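Running Bindovix as a one-shot, how do I trim it?
Asked 14 Mar 2022

So I picked up the Bindovix boxed adventure in December and my group finally wants to play it. Problem is we get one evening, maybe five hours, and the dungeon book has 293 keyed rooms! I love the flooded temple stuff and the Paltex cult, but I have no idea what I can drop without the ending falling apart. Four players, all level three. Has anybody done this?

Answer 1
Yep, ran it twice. Skip the whole town of Camacho (it's mostly shopping and rumors) and start them at the temple door with the map already in hand. Keep the bell puzzle, because the last fight makes no sense if they never heard the bell. I cut it to 20 rooms and we still went past midnight. Also drop the 900 gp ransom, my players argued over it forever.

Answer 2
just run something shorter imo

Answer 3
I'd go the other way and keep Camacho but lose the lower level. The cult leader can sit in the upper shrine just fine, give her 100 hit points and a couple of guards. My table liked the town way more than the temple (they adopted the ferryman, don't ask). If you do want the lower level, the Bomedton fan map is a lot easier to read than the printed one,

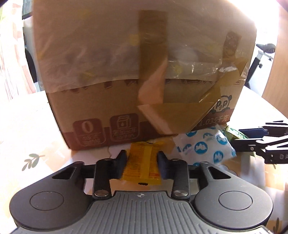 and the fan map has the secret doors on it, so you won't be flipping pages in the middle of a fight like I was.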